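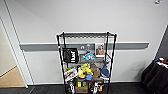
Search this forum... Advanced search

Is one shelf enough? Trukus says 17 operators, I say one room

dull_bearing
Been reading the Trukus writeup on tidy-up data and I can't get past the setup. They brag about 17 operators and 14 task wordings, then every head camera clip I've opened is the same wire rack against the same wall. So you've got a lot of people telling one rack what to do. How is that variety? Show me a policy trained on this that copes with my kitchen and I'll shut up.

kettle_ohms
You're skipping the part where the top shelf changes. Some clips it's bare, some there's stuff on it. That matters if the task is "put the basket up top" or "take it down." I run a small collection at Kavovmont and we do exactly this, fixed furniture and moving objects. It's cheap and you find your bad labels fast.

dull_bearing
Bare or one basket. Wow.

kettle_ohms
Well, look at what's in it before you sneer.

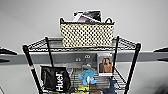 Top shelf with the woven basket on it, black handles up.

Looped handles, open weave, flat things poking out over the rim. Your grasp planner has to pick between handle and rim, and the items can catch on the way. I'd take 10 good demos of that over a thousand cube stacks.

MarleneBrandes
I labeled for Eichhorn until January, so this is a sore spot with me. My problem is the wording. Operators get "move the toy to the lower shelf" and there are several soft toys on the rack. Whichever one they grab gets marked correct. The model then learns that "the toy" means whatever is nearest the hand, and you don't find out until somebody asks for the other one.

dull_bearing
Thank you. That's worse than my complaint. 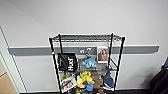 And it goes straight into the success numbers too. If any toy counts, of course the score looks good. I'd like to see the failures broken out by object and they don't give that anywhere. I wrote to ask and got a link to the writeup I was already quoting.

pukton_user
We had the same mess with Pukton and fixed it by making the operator say the color out loud before moving. It added 15 minutes to a session. People hated it, the labels got better. I don't buy that you need a new room for that.

MarleneBrandes
Color helps until two people disagree on what's blue. We had long arguments over teal.

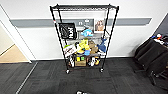
Camera placement is what I'd fix first, before wording or rooms. With a head view you lose the low shelves the minute you step in close, and then the operator is working from memory while the policy gets a picture of a wall. Step back and you get the whole rack down to the casters, with the closed cardboard box on the bottom shelf in plain sight, but the gripper is just a tip at the bottom of the picture. You can't train a careful grasp off that. So which one are they feeding it? The writeup says "head view" and leaves it there.

kettle_ohms
Both, presumably, plus wrist cameras.

dull_bearing
"Presumably" is doing a lot of work in that post. Does the writeup mention wrist cameras? I searched and didn't find it.

kettle_ohms
No, I'm going by what we do. I'll grant you that one. Still think you're wrong on the single room. Get the thing working in one place, then move the rack.

dull_bearing
Then call it a one-rack result and I have no complaint. It's the word "household" in their title I object to.

pukton_user
Marlene, did Eichhorn ever go back and relabel the toy clips, or did they just add new ones on top?

MarleneBrandes
Added new ones. The old ones were still in the set when I left.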